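Section 3: Getting Your Kit Ready and Walking Out to Record

Welcome back! If you made it through Section 2, your gripper is charged, your headband fits, and you have signed for your kit in the Skirkel club book. Now comes the part most of our members enjoy most, which is getting up from the workbench and going for a walk with it. Please read the whole section once before you start, even if you did this last term. A few steps have moved, and I have added some notes from things that tripped people up in June.

What you need on the table

Your hand-held gripper, with its cable
Your head-mounted unit and strap
The club backpack with the Getis recorder inside
Your kit card (the small one with your pair number on it)

Putting the kit on

1. Put the recorder in the backpack first, with the ports facing up. Close the zipper most of the way and leave a gap wide enough for the cable.

2. Run the gripper cable out through that gap and plug it in. Give it a gentle tug. It should hold. If it slides out, swap the cable for another from the drawer and put the old one in the repair tray, please, and not back in the drawer with its friends.

3. Put on the backpack using both straps. I know one shoulder feels more natural, but the bag swings around when you bend over and pulls on the cable.

4. Put on the head-mounted unit and snug the strap until you can nod and shake your head without it sliding. If you wear your hair up, try the strap a little above or a little below the clip and see which is more comfortable.

5. Hold the gripper at chest height and squeeze the handle slowly, all the way closed and all the way open, 3 times. Watch the rubber finger pads as you do. They should meet evenly at the tips.

Caution: Keep your free hand away from the finger pads while you squeeze. They are soft, but a pinch still smarts, and we would like you to stay fond of the thing.

6. Look at the square marker pattern on top of the gripper. Wipe it with the dry cloth if there are fingerprints on it. Please do not use the wet wipes, which leave streaks.

Checking your view before you record

7. Walk out to the main hall at Landgate with your partner and find a mirror. Stand facing it, hold the gripper at chest height with the marker side showing, and compare yourself with the steps above. You are looking for both straps on your shoulders, the head unit level, and the cable hanging down from the gripper with a bit of slack in it. Take your time over this. Sumathi Chowdary, who wrote the first version of this guide, used to say a slow minute at the mirror was worth a whole afternoon of editing, and I have come around to her view.
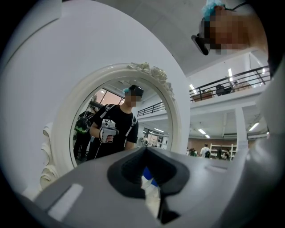 8. Swap places with your partner and look each other over from behind, where the mirror is no help. Check the zipper gap and make sure the cable has not looped around a strap.

9. Press the start button on the recorder and wait for the long beep. Say your pair number out loud, then the name of the task on your Thevar sheet.

Note: The recorder holds 600 short clips before it needs emptying. If you hear two quick beeps in place of the long one, it is full. Bring it back to the bench and we will copy everything over for you.

10. Do the task at an ordinary, comfortable speed. If you drop something, simply pick it up and carry on – there is no need to start over.

When you are finished

11. Press the button again, wait for the beep, and only then unplug the cable. Return everything to the shelf with the finger pads open, and write your clip numbers in the book.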